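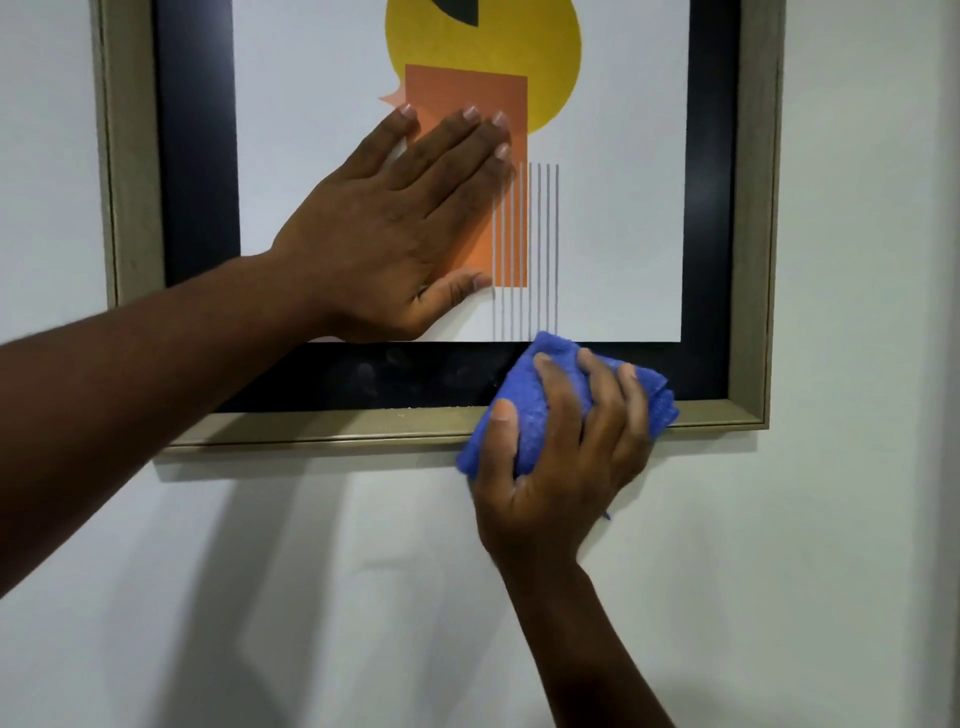 How high should a large picture hang?
Lower than most people put it. Fongchan Thepsuriya aims for the middle of the picture to sit at the eye level of someone of average height, and she drops it a little more in a room where everyone will be sitting down.

A Straight Line on a White Wall
By Mayuree Saithong
Apr 16, 2024
4 min read

Fongchan Thepsuriya started hanging pictures for other people when she worked in the frame shop at Irasico. Customers would carry home a big framed print and call a week later to ask if someone could come put it on the wall. She left the shop to do only that. Last year she did 325 jobs, most of them in apartments, a few in dental offices and one in a bowling alley.

"People think they're paying me to use a drill," she said. "The drilling takes a few minutes. Most of the visit is standing across the room and looking."

We talked at her kitchen table in the Cabrera building, where she has lived for nine years and where her own walls were bare until recently. She said she got tired of making decisions about walls by the end of the day.

Her usual method is plain. She measures the picture, finds its center, and marks that center on the wall with painter's tape. Then she measures how far the hanging hardware sits below the top of the frame and works out where the hooks go. For anything wide she uses two hooks, never a single nail and a wire.

"A wire on one nail will move," she said. "Somebody slams a door, a truck goes by, and in a month it's crooked. With two hooks it has nowhere to go."

Abstract prints with a lot of geometry in them give her the most callbacks. A landscape can be off by a hair and few people will see it. A print with a tall rectangle in it, or a row of thin parallel lines, shows the error right away. She checks the frame with a level and then checks the art inside it, because the paper has sometimes been mounted a little off.

"Then you have to choose," she said. "Do I make the frame straight or the lines straight? I go with the frame. If it really bothers them, it has to go back to the shop and be opened up."

She has opinions about mats. A wide black one around white paper is harder to live with than people expect in the store, she said, but it does well on a plain white wall, where a white mat can look washed out. With a black mat she likes a thin frame in a pale gold or light wood finish. She thinks a thick black frame on top of a black mat is too much.

I asked what she tells people who want to do it themselves. She said to get a second person for anything wider than their shoulders, and to take off rings and watches first. She cleans the glazing after the picture is up, with a dry cloth if she can and a barely damp one if she can't. She never sprays anything on it directly. The liquid runs down behind the lip of the frame and gets into the mat.

"Acrylic scratches if you look at it wrong," she said. "I've seen paper towels ruin a brand-new one."

The heaviest piece she has hung was a 72-pound mirror at Flaner, the furniture showroom, and it needed a cleat screwed into the studs. The job she remembers best was smaller. A man on Preltudska Street had 49 family photographs and wanted them all going up one stairway. They laid them out on the living room floor and moved them around until it got dark. She came back the next morning to put them up.

"He had his wedding picture at the bottom and I would have put it at the top," she said. "But he said he wanted to see it when he came in with the groceries. So it went at the bottom."

Her own bare walls are getting some attention now. She bought two prints in the winter and they leaned in the hallway until a few weeks ago — her sister finally came over and held the tape measure. One went above the sofa. The other is still on the floor, and she plans to hang it in May, after the bedroom is painted.

Recent in Home
Which Anchors Hold in Plaster
A Bookcase for a Sloping Floor
What the Frame Shop Does With Your Offcuts
Painting a Bedroom Over One Weekend
Reader Letters: Stairway Walls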